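Bench notebook, Thursday
Two-arm kit from Gorix, evaluation for the Trirnau site

Started at 9:40. The kit is on loan until the end of July, so this week I want to finish the small-object tests. The Lelska software is installed on the bench computer. The first start took longer than the manual says, and I had to enter the license key twice.

1. Holding the cup

Lidded paper cup, gripped by the left arm just below the lid. I use the low force preset. The manual gives 26 as the default for the closing value and I did not change it. For the paper wall I would like finer steps in this menu. Please ask the supplier if they exist.
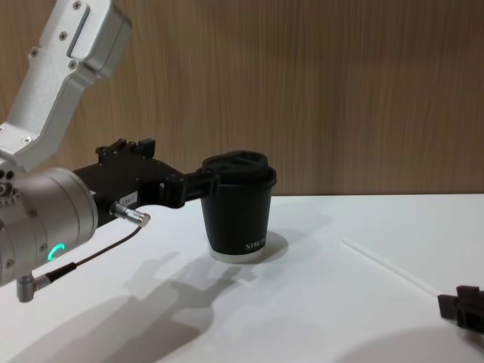 2. Strip and lid

For this task the left arm takes the narrow white strip and the right arm comes in from the other side. Both tools must work in a very small space over the lid, so I set the speed to the lowest level. The collision zone between the arms is a separate page in the software, easy to overlook. I wrote the page number on the inside cover of this notebook.

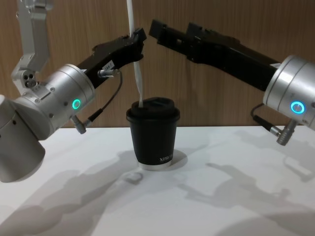
Strip in the left gripper, lower end in the lid opening. Right gripper beside it.

Log file 327 is the one to keep for this part. The earlier ones have the wrong clock.

3. Notes about the offer

The price list includes the arms, grippers and one year of support. Training is extra, 2,000 per day, and I find this too much for a team of our size. Swati offers training inside the price, but their gripper is wider and I am not sure about it for cups.

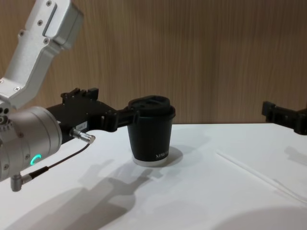 Also the spare fingers are sold only in pairs, and delivery is about 53 days. If we order, we should order the spares together with the kit. The cable connector at the gripper needs to be asked about too: is it a standard type, or must we buy it from them?

4. Both arms over the cup

I taught the positions by hand. Guiding the arms is light and pleasant, better than I expected from the brochure. Saving a position needs three clicks, and with one hand on the arm this is not comfortable. A foot pedal is in the catalog, no price given.

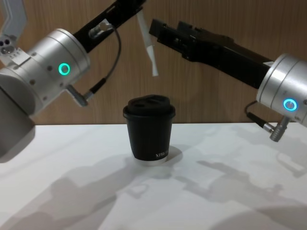
Cup on the table, both arms reaching in above it.

To do: write to Gorix about force steps, connector and pedal. Copy the log to the shared folder. Repeat part 2 with the next speed level.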